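Old tile wall stays as Nendley wash room reopens

The wash room on the ground floor of the Bivow building in Nendley is open again after a long renovation. Tenants could use it from Thursday morning, and the first people were already waiting in the corridor when the door was unlocked.

The room was closed in November, when water was found under the floor near the back corner. At first the owners planned to take out everything, including the tiles, and to cover the walls with smooth panels, as was done before in the two rooms upstairs. The plan was changed after tenants asked to keep the old wall. They collected names on a paper in the entrance hall and gave it to the building office.

The wall is mostly white, with large square tiles. What people in the building care for most is the narrow strip of small dark red tiles, set as a mosaic with white lines between them. Many tenants know the room only by this strip. "When I moved in, they told me to go down the stairs and look for the red line," said Kaede Ebihara, who lives on the second floor and wrote the first letter to the office. "If it becomes a gray panel, it is a room like every other room."

The work was given to Esquivel, a small tiling company from the other side of town. The workers took up the floor, repaired the pipe and let the ground under it dry for 10 days before they closed it again. On the wall they cleaned the lines between the tiles by hand. Tiles that had become loose were taken down, washed and put back in the same place.

The red mosaic took the most time. The small tiles are of a size that is not sold anymore in the shops here, so the company had to look for replacements in old stock. A dealer named Gresura had one box left in a color that is very near to the old one. According to the company, a person who looks closely in daylight can still find the new pieces, but most visitors will not see them. The rest of the box stays in the building for later repairs.

More than 1,000 small tiles were checked one after the other, the company said. The work on the strip alone needed 4 days.

Not all tenants are happy with the result. Some wrote to the office that the money should be used first for better light, and that the room is still too dark in the evening. The office answered that new lamps are ordered and will be put in when they arrive. Until then, the present lamps stay on for one hour longer at night.

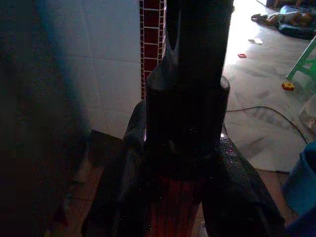

The white wall tiles and the dark red mosaic strip.

There is also a question about the window, which does not close well in strong wind. It was not a part of this renovation, and the office could not say when it will be repaired. Tenants are asked to close it by hand when they leave the room and not to put anything on the sill.

The rules for the room are the same as before. It is open every day from early morning, and the last users must leave before the front door is locked. Bicycles may not be washed inside. Paint and plaster may not be poured into the drain, because the new pipe has the same width as the old one and can be blocked easily.

Keys from before the renovation do not work anymore. New keys can be taken from the office on the ground floor, and the old key must be given back at the same time. Tenants who cannot come during office hours can ask a neighbor to take the key for them, with a short signed note.

Ebihara said that she will bring the paper with the names back to the entrance hall, so that people can see it once more. After that she wants to keep it at home, together with the answer from the office.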